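Uvila Cinema, Dretunham
House safety checklist, with comments
Walked 3 Jun 2018, before the opening of the Sepúlveda season
Completed by: Tanko Ojo

Marks used: OK, Attention (fix before the season ends), Fix first (no public in that area until done). Items marked N/A were left off this copy. Comments are mine unless they say otherwise.

AUDITORIUM

Exit doors open fully from inside with one push – OK
The left-hand screen exit was stiff in March. The bar has been replaced and it opens cleanly.

Exit signs lit and readable with house lights down – OK
Checked from the back row with the picture running. The sign to the right of the screen throws a little green on the masking. We have had letters about this during black-and-white titles. The sign stays as it is. Please do not tape over it.

Aisle lights – Attention
Row F, house left, is out. The fitting is getting power, so it should only need a lamp. Ushers on that side carry a flashlight until it is changed.

Seats secure, no broken frames or exposed springs – Attention
F10 rocks when you lean on the arm. It has been roped off and taken out of the booking plan. The rest of the stalls are firm.

Carpet and step edges – OK
The tape at the balcony entrance has been relaid. It is ugly but flat.

Posted capacity matches seating plan – OK
The sign says 432. Once F10 is back in service the plan says the same. No standing at the back for sold-out shows, including for festival guests and crew. This was let slide at last year's closing film and I don't want to have the conversation again.

STAGE AND SCREEN

Steps to stage, handrail – OK

Microphone and lectern cables – Fix first
The cable for the question-and-answer microphone runs across the top step. Move it to the floor pocket behind the masking and cover what is left with matting. Done while I was there, but it has to be done the same way every time the lectern comes out.

Masking motors stop when the button is released – OK
Tried both directions, wide and Academy. The Sepúlveda films change ratio from one title to the next, so these will be used more than usual. Nobody should be behind the screen while the masking is moving.

Speakers behind screen, brackets and chains – OK

PROJECTION BOOTH

Booth door closes by itself and latches – Attention
Closes, but latches only about half the time if the window is open. Adjust the closer. Do not prop it with a film can.

Fire extinguisher in place, in date, right type – OK

Lamp house, Gristau projector – OK
Cover interlock tested: the lamp cuts out when the cover is opened. Face shield and gloves are on the hook. The shield is scratched and I have asked for a new one. Lamps are changed by trained projectionists only, with the machine cold.

Exhaust fan – OK
Running before lamp strike and left on after. The log sheet is filled in properly for once.

Film storage – Attention
Two prints for the season had been stacked in front of the electrical panel. They have been moved to the rack. The panel needs clear floor in front of it at all times, and that includes delivery days. None of the season prints is nitrate. The distributor's paperwork confirms it and a copy is pinned to the rack.

Rewind bench – OK
Guard fitted, lamp working, stool no longer wobbles.

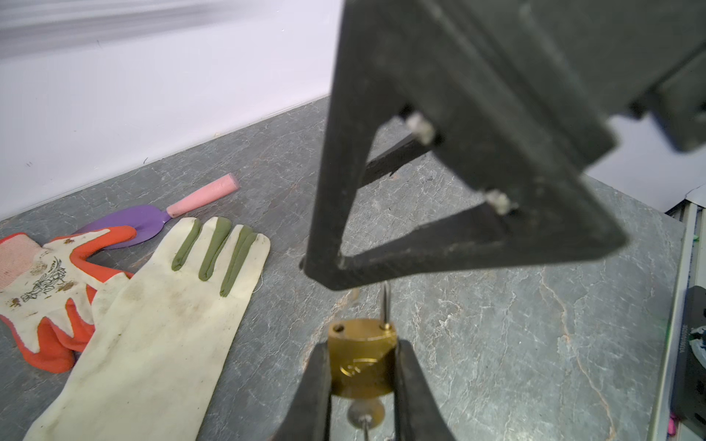
Gripper, with the countertop behind. Light wear on the inner edges.

LOBBY AND CONCESSIONS

Floor mats flat, no curled corners – OK
The one by the street door gets kicked up in the crush between shows. Straighten it at every changeover.

Popcorn machine – Attention
Kettle cord is sound. The drip tray had not been emptied. The person closing the counter signs for this, and there were gaps in the sheet.

Hot water dispenser – OK

Poster cases and hanging displays – Fix first
The large board for the retrospective was hung on string from the light rail. It has come down. Put it back on the wall hooks or stand it against the box office. It is a good board, with the stills from the early shorts, and it can be seen perfectly well from there.

Queue line – OK
The rope must leave the full width of both street doors clear. For the opening night the line goes left along the wall, past the poster cases, and not across the stairs.

BALCONY AND STAIRS

Handrails firm – OK

Stair lighting, on emergency supply – OK
Ran it for 22 minutes with the main supply off. All fittings held.

Front rail – OK
No bags, coats or drinks on the rail. Ushers to remind people before the short starts, when they can still be heard.

EMERGENCY PROCEDURES

Alarm test – OK
Audible in the booth with the monitor speaker up, and in both restrooms.

Evacuation announcement, printed copy – Attention
The copy in the booth is the old one and still sends people to the parking lot next door, now fenced. The right meeting point is the library steps. New copies are in the office tray.

First aid box – OK
Plasters restocked, eye wash in date.

TO DO BEFORE DOORS ON OPENING NIGHT

Row F aisle lamp
Booth door closer
Evacuation sheet in booth and box office
Retrospective board on hooks or floor
Microphone cable checked again after the sound rehearsal

F10 can wait for the upholsterer, as long as it stays roped off. I will go round again when the season closes.

T. Ojo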